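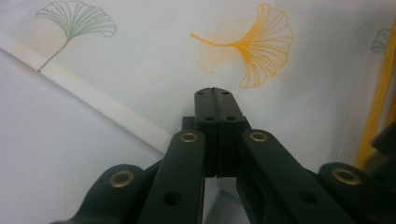 The ginkgo print.

Home | Posts | Mending | Laundry | About

Every few months somebody decides the rest of us have been folding our laundry wrong. In November it was Skaloditz, a folding method with a name like a ski resort and a printed guide that Shona Goodwin pushed into my hands at work. She swore it had changed her linen closet. I have seen her linen closet. It looked fine before.

The claim is that any piece of fabric, whatever it is, can be brought down to the same flat packet in two folds. Two! I don't believe in two folds. A pillowcase, sure. A dish towel, if you don't care what it looks like. But the guide says "any fabric," and I own a fair amount of fabric that hasn't read the guide.

I started with the pale stuff with the ginkgo leaves on it, which I've been fond of for years and have never stored properly. Pale cloth shows everything, so if a method leaves a hard crease down the middle, you find out when you shake it open again. Mine had a crease. The guide calls this a "memory line" and says it will relax. Mine was still there the next evening, and I put it over the back of a chair and left it alone.

Then I tried the white mesh, and here I'd like a word with whoever wrote page one. Mesh slides. You line up a hem, you look away, and the layer underneath has gone somewhere else. The band along the edge is smoother than the rest, so it moves at its own speed. I also didn't want to squash the orange pleated strip, because pleats that get pressed the wrong way once tend to keep the idea. My advice is to pinch up a small fold and coax it over, a bit at a time, and forget about the packet.

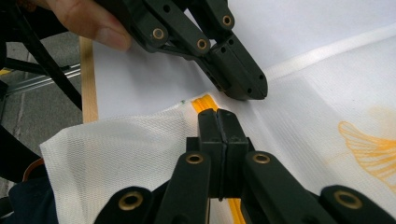

Does mesh need to be ironed before you put it away?
Mostly it doesn't; hang it overnight, smooth it with your hands, and save the iron for cotton.

Riku Ueda, who reads this blog mainly to argue, says I should roll everything and be done with it. I tried rolling years ago. The rolls came undone in the drawer and I was left with a nest.

The guide also promises you'll get back 60 percent of your shelf. Of whose shelf? Mine has the same gap at the end that it had before, and the same bag of curtain hooks sitting in it.

I'll keep using the two folds for pillowcases. The mesh is going back on a hanger, and Shona can have her guide back whenever she remembers she lent it to me.

Filed under: Laundry, Things I Was Told Would Help

Recent posts
Abbasi stain soap, a second opinion
Why I quit vacuum bags
Mending a hem by lamplight
The Gukeck drawer divider, returned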